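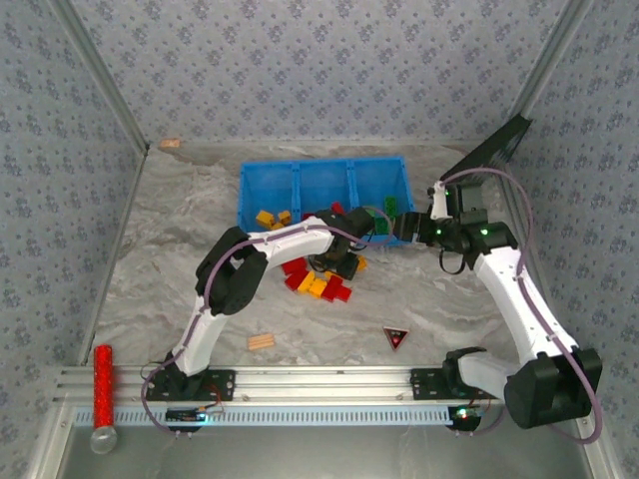
Caixa azul de três divisórias, ainda com quase tudo por separar.

Arrumar os blocos: por cor ou tudo ao molho?

Por Ruan Mofokeng, fevereiro

Item rápido este mês, que a newsletter já vai atrasada. Chegaram muitas mensagens sobre blocos de encaixar. Como guardar, em quê, e se vale a pena separar. Respostas curtas, então.

Divisórias, sim. Três chegam. Na caixa azul lá de cima há dois amarelos na divisória da esquerda, um verde e um vermelho mais para a direita, e o resto do monte, quase tudo vermelho com amarelos pelo meio, continua no chão. Começa-se sempre assim. Uns poucos de cada cor a marcar lugar e depois é só seguir.

Paredes translúcidas ajudam imenso. Vê-se a cor de lado, não é preciso despejar tudo para achar uma peça.

Os encaixados: desmontar antes de guardar. Eu sei, é uma seca. Mas duas peças presas ocupam mais e depois ninguem as separa.

Madeira à parte. Há sempre um bloquinho de madeira clara perdido no meio do plástico (na foto também, mais à frente no chão). Cá em casa vai para um saco de pano.

Quantidade: até 100 peças, uma caixa baixa. Mais do que isso, uma segunda caixa, não uma maior. As fundas ficam com o fundo esquecido. A minha da Storkico tem 40 cm de comprido e cabe debaixo da cama, à justa.

Separar por cor ou por tamanho? Cor, para os pequenos. Tamanho, para quem já constroi a sério. O Uthai Chaiyaporn defende o contrário e promete texto para o próximo número. Veremos.

Comentários (3)

gumede_mae: Por cor durou dois dias cá em casa. Agora é tudo num balde e pronto.

Tiago R.: E as peças minúsculas? Essas é que me dão cabo da paciência.

L. Prates: Saco de pano para os de madeira, boa ideia, vou roubar.

Itens recentes
Puzzles sem caixa: o que fazer
Prateleiras Grorkham, vale a pena?
Lápis de cor, a grande triagem
Troca de brinquedos Zesutum: como participar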